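White tabletop

A white tabletop is the flat, pale work surface you find in craft rooms, school labs, sorting rooms and plenty of kitchens. I've kept the Feltum wiki page on work surfaces for a while now, and this is the entry people write to me about most, usually because something won't come off.

White got popular for plain reasons. It bounces light back up at you, it makes a dropped screw easy to find, and it goes with anything. The price you pay is that it shows everything. A matte finish is worse than a glossy one for this — the tiny texture grabs pencil dust and grime and hangs on to it.
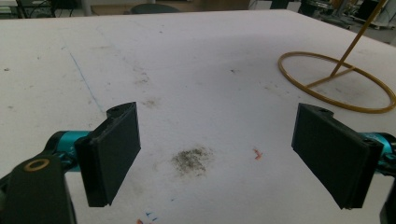

Marks come in a few families. Gray smudges and streaks often wipe away with dish soap and a damp cloth (start there, always!). Pen lines are more stubborn, and I like a dab of rubbing alcohol on a cotton ball, tested in a corner first. Red and orange stains are the ones I dread. The old Clullero workshop handout says to leave baking soda paste on for 5 minutes, and I'd go along with that.

Scuffs are another matter, being wear in the surface itself. Scrubbing powder only makes them spread. My own top is a Skotelon, bought used one February, and I've made my peace with its gray patches — mostly.

See also: Desk mat; Drawing board; Shehu bench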